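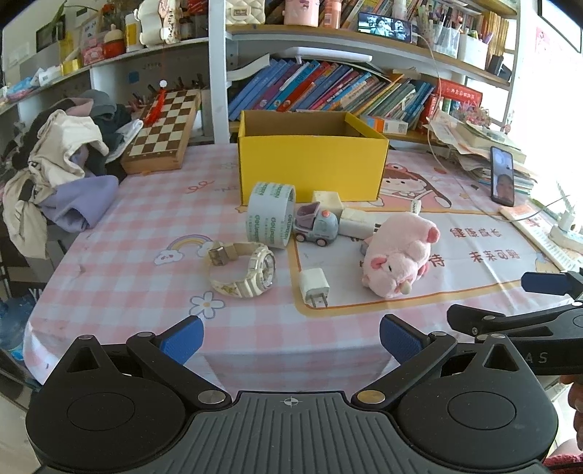 A toy truck and a plush pig on a pink-and-white checked tablecloth.

The long view from Neagu: a small fund manager on patience, cash and selling too late

The founder of Neagu Capital would like it known that she doesn't mind being called slow. She said so twice before the kettle had boiled, and once more as she was seeing me out, and in between she talked for the best part of a morning about the shares she owns, the ones she wishes she had never owned, and why she keeps so much of her clients' money in plain old cash.

The fund is a small one, with 9 holdings at the last count. "People look at the list and ask where the rest of it is," she told me, laughing. "That is the rest of it. I can read nine sets of accounts properly. If I had forty I'd be reading the headlines like everyone else, and then I don't know what they'd be paying me for."

Her largest position is Gratex, a maker of industrial filters that she first bought 10 years ago, when hardly any brokers bothered to cover it. She went to see the factory before she put a penny in, and still goes back every June. "I like a dull business with customers who can't be bothered to switch," she said. The shares bought for the fund in those early days cost 360 pence each, and she has never sold any of them, although she admits she came close when the dividend was cut. She wrote to her investors to explain why she was staying put, and a few of them left anyway. "I didn't blame them. It was a horrid year and my letter was far too long."

Fitance is a sorer subject. The payments company was a darling of the market when the fund bought in, and for a while it made her look terribly clever. Then growth slowed, the finance director went, and she held on through 2 profit warnings before letting go at a loss. I asked what she would do differently, and she took her time over it — long enough for us both to finish our tea. "I'd have sold at the first warning. I knew what it meant. I'd grown fond of the thing, and I'd told so many people how good it was that selling felt like having to ring them all up and say sorry."

She is kinder about Flernulness, the care homes group that joined the portfolio this spring and has done very little so far. The debt worries her a bit, the buildings don't, and she thinks the management talks more sense in private than it manages on results day. Would she buy more? "At a lower price, gladly. At this one I'm happy to sit and wait."

And the cash? Clients do grumble about it, she says, mostly when the market is going up. She has stopped arguing with them and simply sends them the same page of figures each time, showing what she was able to buy in the bad months. Most of them ring back by four o'clock to talk about something else.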